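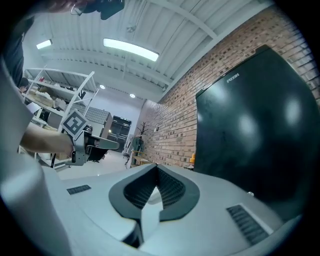
Baldur Þórarinsdóttir
Product Tasting Coordinator, Golleck

Tasters wanted for Citow sauces

We are looking for 70 people to taste a new range of cooking sauces and table dressings before they go on sale under the Citow name. You don't need any training or experience with food. We want people who cook at home at least twice a week and will tell us plainly what they think.

Sessions are held at the Rodrigues building in Prindeveo, on the first floor. There is a lift. Each session lasts 70 minutes, including a short break, and you would come to three of them over two weeks. Daytime and evening places are available.

At each session you will be given small portions of sauce with plain rice, bread or potato, and asked to fill in a paper form. The forms cover smell, saltiness, heat, thickness and aftertaste. At the last session there is also a group talk about labels and jar sizes, which will be recorded in sound only.

You will be paid £25 per session, by bank transfer, within a week of your last visit. Travel costs are not paid separately.
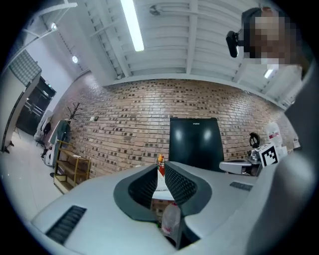 Page last changed: 2019-06-24

Who can take part

You must be 18 or over and live within easy reach of Prindeveo. We can't take anyone who is allergic to mustard, celery, soya, milk or nuts, as all the sauces are made on shared lines. Vegetarians are welcome. Vegans should tell us when they apply so that we can put them in the right group.

Please don't apply if you or someone in your household works for a food maker, a supermarket buying team or a market research firm.

On the day, please don't smoke or drink coffee for an hour beforehand, and leave off strong perfume or aftershave.

How to apply

Fill in the form at the front desk or ask us to post you one. Tell us which days you can't do, any food you avoid, and the last three sauces you bought. Evening places tend to fill first. We will reply to everyone by the end of June, including those we can't place this time.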